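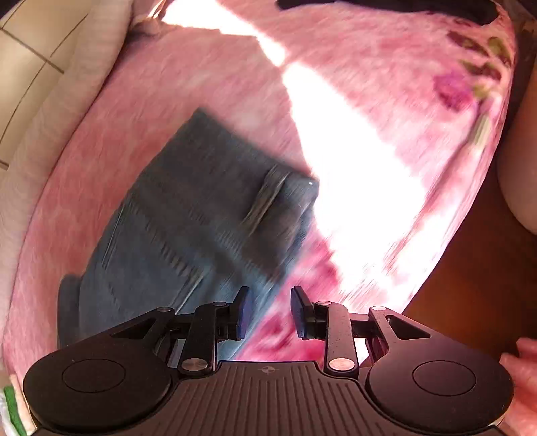

Motion blur and pose tracking loss on handheld gripper clips

Category: Software > Perception & Tracking

Posted August 10, 2026 by karaki_dev

Folding set, denim on pink bedding. On fast moves the cloth streaks and the gripper stays sharp. My tracker (Fillen, default config) loses pose on 25 of 618 clips, mostly ones like this with a bright sun patch across the fabric. Is there a setting for this or do I drop the clips?

gridloop
Mask the gripper first. It's the sharpest thing in view and it moves with the camera, so the feature matcher locks onto it and reports no motion.

karaki_dev
Mask is already on. It covers the pads and both linkages.

tern_618
Then it's exposure. Lock the shutter at 1/500 and let gain float. You'll get noise, but corners survive noise better than streaks.

gridloop
Disagree. At 1/500 indoors the shadow side of the bedding goes to mush. I'd lean on the IMU through the blurred part and raise the visual noise term when the corner count falls under 15.

tern_618
That only works if the time offset is right. Fillen's default offset was off for me — I had to run the Elside calibration before the IMU helped at all.

karaki_dev
I never calibrated the offset. Running Elside now on the failed clips.

bitis_user
Check your mask near the bottom right too. There are fingers beside the pad, and a default mask won't cover those.

karaki_dev
It doesn't. Redrawing it and will post the new count.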